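Open Day at the Old Creamery, Brernier

Posted on 6/5/23 | Filed under: Going Back, Visits | 8 comments

I lived in Brernier until I was nine, and on the forms that ask for a home town I still write it down. My parents moved us twice after that, first to Hindent and then abroad, so my accent comes from neither place. When my cousin told me the old creamery was holding an open day I booked a room over the chemist's for two nights and went.

The bus from Hindent is the 141. It stops at every farm gate and takes longer than the timetable says. I sat behind two women who were discussing a wedding, and I understood all of it, including the bits they dropped their voices for. Then one of them turned round and asked me in very slow, clear words whether I knew where to get off. I said I was from Brernier. She said, "Oh, lovely, on holiday?"

The creamery

The creamery is the long building past the bridge. When I was small it still took in milk, and my grandfather drove one of the collection lorries. It shut the year after we left. For a long time the windows were boarded up, and it has now been done up as units for small firms and clubs, with a hall at the river end that anyone in the town can hire.

Entry was free. At the door there was a table with name badges, and under your name you were asked to write where you had come from. I stood there holding the pen for longer than I should have. The man behind me reached round and wrote "Church Lane" on his. I put "Brernier / away" and nobody asked me what it meant.

Tours went every half hour and mine was led by Ciarán Hennessy, who came over from Ireland to fit the cooling plant and married a local woman. He has been in the town far longer than I ever was. He still gets asked when he is going home. He told us this while unlocking a door and did not seem bothered either way.

He took us through the intake bay first, where the rails for the churns are still set into the floor, then up the iron stairs to the testing room. The sinks are original. The drivers' pegs are on the wall at the top of the stairs, each with a number painted above it and no names. My grandfather's lorry was 331, but the pegs had their own numbering and Ciarán did not know which one would have been his. I took a photo of the whole row.

After that we were let loose to go round the units by ourselves. Most had their doors open. I spoke to a bookbinder, a couple who mend bicycles, and a man renting a desk so he could get out of his house. Three of them had moved to Brernier in the last few years, and they all asked me for advice about the damp, which I could not give. 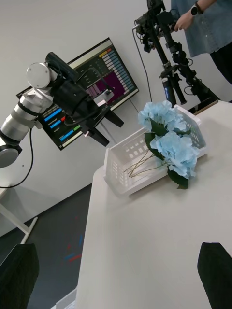 Lunch in the hall

Lunch was soup and rye bread, with the flat onion cake that I have tried to make at home and never got right. The woman serving it told me the dough has to stand overnight. My mother always said an hour. My mother was a very impatient cook, so I believe the woman.

I ended up at a table with the Iltora choir, who had come down the valley to sing in the afternoon. One of them had been in the class above mine. We did not remember each other, but we remembered the same teacher and the same broken step outside the school, and that kept us going until the plates were cleared. She switched to English halfway through because I had lost the word for "gutter". I asked her to switch back and she did, mostly.

The choir sang eight songs. I knew two. I had always thought one of those was something my grandmother made up, and it was odd to hear a whole row of strangers get to the second verse.

The map

By the exit there was a big printed map of the world with a box of pins, for people with family who had left. There was a thick cluster on Hindent, as you would expect, and plenty further off. I put one in for my parents and one for my brother, and then I could not decide about myself. Ciarán had a pin in Ireland and another in Brernier, with a bit of string between them. I copied him, though the string would not reach and I had to leave the end hanging.

If you want to go

The hall and testing room will be open again in July. Get the bus and sit on the left for the river — the car park is tiny. The Hirano tea room across the bridge shuts at four, so have your cake first. Wear proper shoes for the iron stairs. Ask for Ciarán if you had family on the lorries, as he is collecting drivers' names and would like to fill in the pegs. I have sent him my grandfather's.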